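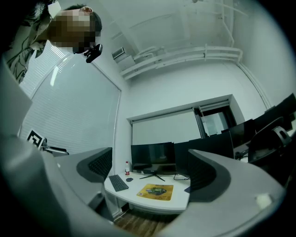

Threads › Office life › Desk week

ok so the desk thread, as promised. We're sorting out the small office before the lease changes in July and I have opinions

1/ Monitors first. I like a row of them along the wall and one or two on the desk, and I will defend this to anyone. Graham Bramwell thinks it's a monitor shop. Graham works off a laptop on his knees — not taking notes from him

2/ The desk is a keeper. White, rounded front edge, so no more bruised hips when I squeeze past. Bosman wanted 400 for a new one and I said no thank you!

3/ Yellow mouse pad also stays. It clashes with everything and it cheers me up every single morning

4/ Cables are the real job. I bought a 9 foot sleeve from Vollero and it's a pain to get the plugs through, so I'm going to try those little stick-on clips instead
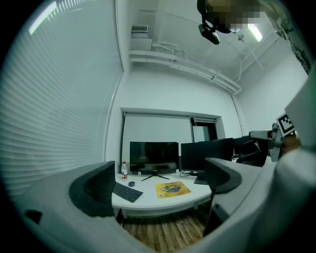 5/ Next up, the blinds. Have you ever dusted horizontal blinds?? Old sock on your hand, slat by slat, top to bottom. I budgeted an hour — ha. Going to need a podcast and a second sock

6/ Pipes up by the ceiling: do I paint them or leave them white? Leaning white. Graham says copper paint. Graham is banned from the paint aisle

7/ If anyone's got a spare cable tray, message me, I'll bring donuts

Contact | © Neneck | Back to top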